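Mamitz Publishes Handling Practice for Two-Arm Table Clearing Robots

Mamitz on Monday released a practice document for two-arm robots that handle household tableware. It sets limits on grip, arm spacing and cable routing, and applies to test sites run by Mamitz, Jokden and Harb.

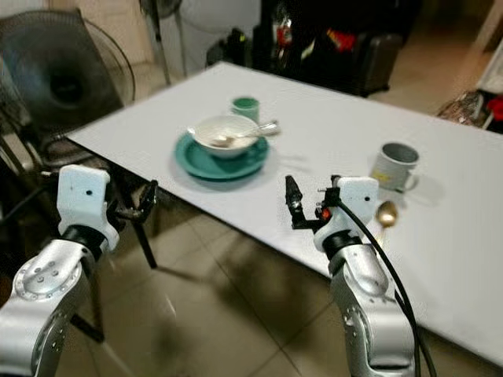

Two-arm unit at a table with bowl, saucer, cup, mug and spoon.

The document has 20 clauses. Clause 4 requires that both grippers be open before either arm crosses the table edge. Clause 7 covers flat items: a plate may be held at the rim by one gripper, and the second arm must stay clear until the lift ends.

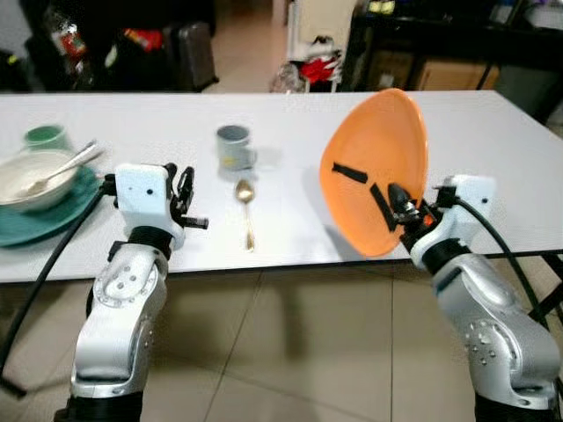 Limits in the draft were checked against 892 logged handling attempts. Attempts with missing joint data were left out of the count.

"Sites were recording the same fault under different names," said Ilse Kuipers, who edited the text. "The fault table in Annex B fixes the terms."

Cables outside the arm housing must be inspected every 15 operating hours. Any cable that touches tableware during a run is to be logged as a minor event.
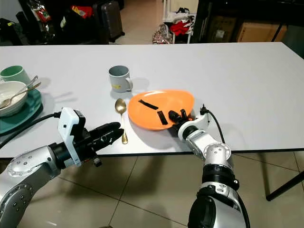

Sites have until December to comply. Existing logs need not be converted. Questions on Annex B should be sent to Mansa Asante at Mamitz.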